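# Chapter 4: Choosing Cloth for Small Sewn Goods

Pick up any pouch you own and turn it inside out. Go ahead, the chapter will wait! Look at the lining, the seam allowances, the little folded tabs at each end of the zipper. Somebody made a decision at every one of those spots, and most of those decisions began with the cloth.

In Chapter 3 you learned to draft a flat pouch with a straight zipper. Now we get to the part many students have been itching for: fabric. You'll handle quilting cotton, canvas, corduroy and wool felt, and you'll find out how differently the same 54 pattern pieces in the back of this book behave in each one. A pouch that stands up proudly in canvas may flop over in lawn (a lovely flop, if you planned for it).

Sayaka Shibata runs the Kinoshita sewing room, where much of this chapter was tested. Her students start every project with a "hand swatch," a piece of cloth small enough to crumple in one fist. They squeeze it, let go, and watch how it opens. Stiff cloth springs back. Soft cloth stays bunched. It takes five seconds and tells you a great deal about how your corners will turn.

Color deserves the same attention. Before you shop, look at the walls of a room you know well and write down the three colors you see most. Those colors make a surprisingly good starting palette for an outer fabric, a lining and a zipper. 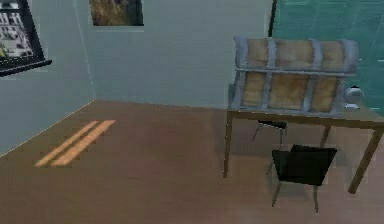 *Figure 4.1. Pale blue-gray walls, a brown wooden floor and a painting in browns, tans and olive.*

Kenta Shimada, one of Shibata's former students, keeps 489 swatches in shoeboxes, sorted by weight first and color second. You don't need that many! A dozen will carry you through the exercises, and each should have a paper tag with the fiber, the width and the shop it came from.

**Words to know:** *hand*, *nap*, *drape*, *grain*, *interfacing*

**Before you begin**

- Wash and press your practice cotton.
- Put a fresh needle in your machine.
- Reread the notes on seam allowance in Chapter 3.

We'll start with grain, the direction the threads run. Find the selvage on your practice cotton and lay it parallel to the edge of your table. Tug gently along the selvage, then across it, then on the diagonal. Feel that stretch on the last one?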